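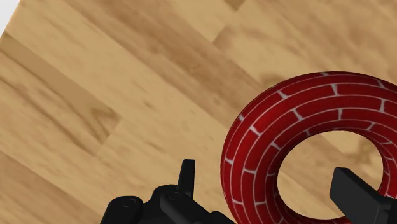 Week 3: Running bond and why walls stand up

Okay, picking up where we left off before the fire alarm. We had finished lime and sand, and I'd promised you bricks.

A bond is the pattern you lay bricks in. Running bond is the one everybody draws when you ask them to draw a wall: long sides showing, each row shifted so the upright joints don't line up with the ones below. Rows are called courses. The long face is a stretcher, the short end is a header, and yes, you need those words for the quiz.

Why shift the rows? Stack bricks straight up (that's stack bond) and you get a bunch of skinny towers standing next to each other. Push on one and its neighbors don't help much. Overlap them and a load on one brick spreads to two below, then three, and so on down — I'll draw the triangle on the board again, because half of you had it upside down last time!

Curves. A brick is a straight thing, so going around a bend with it means the joints have to change shape. They come out as wedges, narrow on the inside of the curve and fat on the outside. On a big gentle curve you'd hardly notice. On a tight one the mortar gets so wide it looks sloppy, and then you either cut the bricks or buy tapered ones. Same story with arches, just stood on end.

My favorite case is the old Langlois kiln house in Vindville, put up in 1823. The round end wall is nearly all headers, and if you stand close you can see why: short ends take a bend much better than long sides do. Colette Guérin took me around it one very cold January and I used up a whole notebook. The front is plain running bond from a later repair, and the two don't meet nicely at all. I love that corner.

Mortar color matters more than people expect. Pale joints on red brick make the pattern jump out at you, so every crooked course shows. Match the mortar to the brick and the wall reads as one big surface.

For next time
Read the Faustine Perrin chapter on arches, up to page 16. Skip the part on tile.
Find a curved wall near you and sketch four courses of it. The planter outside Lanbridge Hall is fine, but please don't all do the planter.
Bring a ruler. We're measuring joints.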